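Wolura Student Robotics Forum > Project Help > Two-arm builds

Topic: Key pickup off a flat table, wrist view vs. overhead

tratetti_team
Posted November 5, 2023

Our class project this term is a two-arm setup that has to pick up a ring of keys and hand it over. We are graded on 20 attempts in a row. Our best run so far is 3 good ones. The trouble is always the first grab. Keys are flat, the table is hard, and the fingers either skate over the top or push the whole set toward the edge.

Half the group wants to go for the ring. The other half wants to go for the biggest key head and drag. I am in the second half. Has anyone done this with plain rigid fingers and no suction?

47volts
Reply

Go for the ring. A ring has a hole in it and a key lying flat gives you nothing to get under. We did the same assignment last year and everyone who tried to drag by a key ended up chasing it across the table.

Can you post a wrist view? Hard to say much without seeing how the keys lie.

tratetti_team
Reply

Sure. I am driving both arms by hand for now, no autonomy yet.
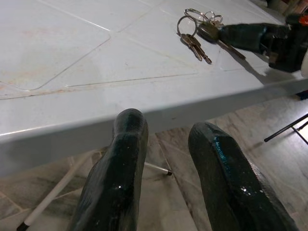 Wrist view over the table edge, other arm in from the right by the dark-headed key.

The brass ones bunch together at the small ring, so I don't want to pinch there. The key with the dark head sticks out by itself and the head is rounded, so I think it is the better target.

c_carbone
Reply

I see why you picked that one, but look at your tabletop. It has raised lines molded into it. Drag a key over those and the tip will catch sooner or later. Try it on a smooth board first and find out if the problem is the grab or the table.

Also your keys are lying pretty near the edge. I would start them farther in while you are still learning the motion.

47volts
Reply

Still say ring. There is a big silver one at the top with only its edge lying over part of the small ring. Come down with one finger inside and one outside, close, lift. No dragging at all, so the lines don't matter.

tratetti_team
Reply

The rules say we can use any table but it has to be the same one for all 20, so a board on top might be allowed. I will ask Mr. Carbone. (Yes, he is the one posting above. He won't answer rules questions on here.)

On the ring idea -- our fingers are pretty thick at the end. I am not sure one fits inside even the big ring.

c_carbone
Reply

Bring it up in class and I will give everyone the same answer.

zuvach928
Reply

I disagree with both of you on the target. The finger shape matters more than where you grab. Thick blunt ends are fine for blocks and cups and bad for anything flat. We printed a thin lip, like a fingernail, and stuck it on one finger only. The other finger stays as it is and works as a stop. Slide the lip in under the key head, close, done. Our team went from almost nothing to most attempts in October.

The lip does wear down. Print spares.

47volts
Reply

A lip scrapes on molded lines too. Same problem as dragging.

zuvach928
Reply

Not if you come in between the lines. Those panels are big. Set the keys down so the head you want is on a flat part. If the rules let you choose the start position, choose it.

tratetti_team
Reply

We do get to choose, anywhere on the table as long as all the keys are touching the surface. I had not thought of using that.

Plan for the next lab session: five tries on the ring with the fingers as they are, five on the dark key with the keys moved in from the edge, then the same again with a lip on one finger. Tuominen in my group has the printer at home so he is doing the lip. If anyone has a file to start from, please send it.

zuvach928
Reply

Sent. Check the width against your own fingers before you print, ours are narrower than they look in the drawing.

47volts
Reply

Post the numbers when you have them, including the ring ones.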